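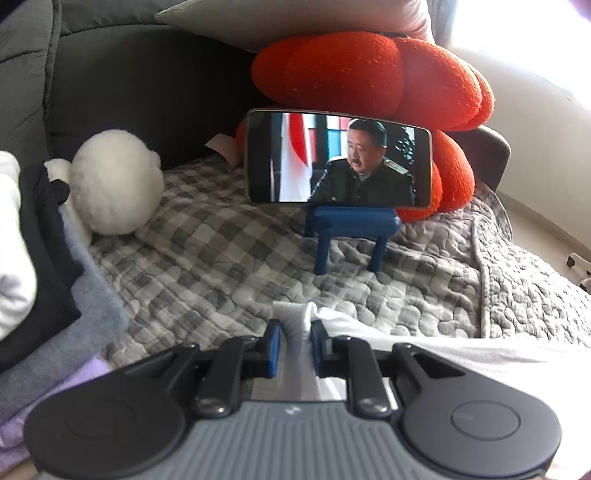
Section 4. Fitting and Folding the Quilted Sofa Cover

4.1 Before you start

The Varen quilted cover is supplied in one piece and fits a two-seat or three-seat sofa with fixed or loose seat cushions. Read this section through once before placing the cover. Fitting takes one person. Folding for storage (4.5) is easier with two.

You will need:
the quilted cover
2 foam tuck rods (in the side pocket of the storage bag)
a vacuum cleaner with an upholstery nozzle
a plain white cotton cloth, used as a top sheet (optional, see 4.4)

Note: Covers sold under part number 479 have no elastic straps. If your cover has straps, follow this section and then fasten the straps as shown on the label.

4.2 Preparing the sofa

1. Remove throw pillows, blankets and small items from the seat. Check the gap behind the cushions for coins and keys.

2. Vacuum the seat, the back and the inside of both arms. Crumbs left under quilting work their way into the stitch lines and are hard to remove later.

3. Straighten the seat cushions and push them fully to the back. A cushion that sits forward will pull the cover off line each time someone sits down.

4. If the upholstery has been cleaned with a damp product, let it dry completely.

Caution: Do not place the cover on damp upholstery. Dye may transfer to the cream areas of the cover and cannot be washed out.

4.3 Placing the cover

1. Lay the folded cover in the center of the seat with the sewn label facing down and toward the back.

2. Open the cover to the left and right. Do not pull by the binding – hold the quilted part with a flat hand.

3. Lift the rear section over the back of the sofa. Let the spare length hang behind.

4. Smooth the seat from the center outward. The quilting lines should run parallel to the front edge of the seat.

5. Push the cover into the gap between seat and back to the depth of your fingers. Insert the tuck rods end to end in the gap.

6. Bring the side sections over the arms. Fold any extra fabric under at the front corner and press it flat.

7. Sit down once in each place, stand up, and smooth the cover again. Some movement at this point is normal. If the rods lift out, push them in deeper.

Note: The cover is reversible. On the gray-and-cream version, turning it over at each wash keeps wear even on both sides.

4.4 Adding a top sheet

A white cloth may be laid over part of the cover to protect one seat, or as a clean surface for folding laundry. Use cotton with no coating. The maximum recommended weight of any item left standing on the cloth is 564 g.

1. Lay the cloth loosely over the seat, with the long edge toward the back.

2. To move it, pinch a single fold of the cloth near the edge and lift before pulling. Dragging the cloth flat across the quilting will shift both layers.

3. Smooth from the pinched edge toward the opposite side. Leave the edge free. Do not pin the cloth to the cover.

Caution: Phones, tablets and chargers become warm in use. Do not cover them with the cloth or push them into the quilting. If you stand a phone on the sofa to watch a film, keep it clear of loose fabric and do not charge it there.

4.5 Folding and storage

1. Remove the tuck rods and return them to the side pocket.

2. Shake the cover outdoors, or vacuum both sides.

3. Fold the side sections in to the edge of the seat section, then fold the rear section forward.

4. Fold in half twice. Press the air out with the forearm, working toward the open edge.

5. Place the cover in the bag with the fold facing the zipper. Fold the top sheet separately and lay it last.

Do not store under a heavy load. Quilting that has been compressed for a whole season may need a day on the sofa to recover its thickness. Covers put away in July for the summer should be aired once before use.

4.6 Common problems

Cover slides forward: the seat cushions are not fully back, or the rods are not deep enough. Repeat 4.2 step 3 and 4.3 step 5.

Ridges along the quilting: smooth from the center again. If ridges remain, the cover was placed at an angle and must be lifted and reset.

Top sheet bunches at one end: the cloth is too large for the seat. Fold the extra under once along the short side.

Gray lint on the white cloth: normal for the first 2 washes of the cover. Wash the two items separately until it stops. For washing temperatures, see Section 5.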